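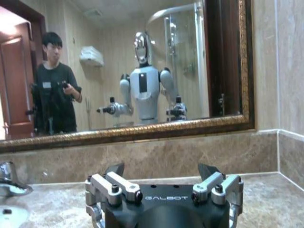
1. Background and aim of the project

Our group studied how criminal courts decide whether a defendant has a case to answer, and how that decision is explained to people sitting in the public gallery. The project was part of the second-year court procedure module. The members were Svenja Kuhlmann, Facundo Godoy and Jannik Ehlers, and our supervisor was Mared Ruddock.

We started from one question. When a judge sends a case on after the close of the prosecution evidence, do readers of the written ruling understand that the defendant has not been found guilty?

2. Materials

We used a set of 457 short rulings from the Tavent teaching collection, which the law library keeps for student use. All names in the collection are replaced with initials. We left out rulings on appeals and rulings that dealt only with bail, and kept 300.

Facundo sorted the rulings by type of charge. Theft and fraud made up the largest groups. Jannik entered the results in a spreadsheet, with one row per ruling and separate columns for the outcome, the length and the wording of the final paragraph.

3. Method

We read the final paragraph of each ruling and marked it under one of 3 headings: the burden of proof is stated, the burden of proof is implied, or the burden of proof is not mentioned. Svenja and Jannik read each paragraph separately. Where they disagreed, Facundo read it as well and the majority view was used.

In the second part we gave two versions of the same ruling to 100 first-year students who had not yet taken the module. One version ended with the words "the accused has a case to answer." The other added a sentence saying that the prosecution must still prove the charge and that the accused may choose to stay silent. Each student read only one version and then wrote down what they thought the court had decided.

4. Results

Most of the rulings fell under the second heading. The judge named the legal test but did not say what it meant for the defendant. Longer rulings were not clearer on this point, and several of the shortest ones were the easiest to follow.

In the reading exercise, the students with the longer version gave the correct answer more often. A common mistake in the other group was to write that the defendant now had to prove innocence. A few students in both groups mixed up the ruling with a verdict - we had expected this only in the first group.

5. Limits

The Tavent rulings were chosen for teaching, so they may be better written than ordinary ones. The students were all studying law, and members of the public could give different answers. We also had no access to audio, and judges may explain more out loud than they write down.

Lucrezia Martinelli from the library helped us with the search terms. The spreadsheet and both versions of the ruling are in the module folder.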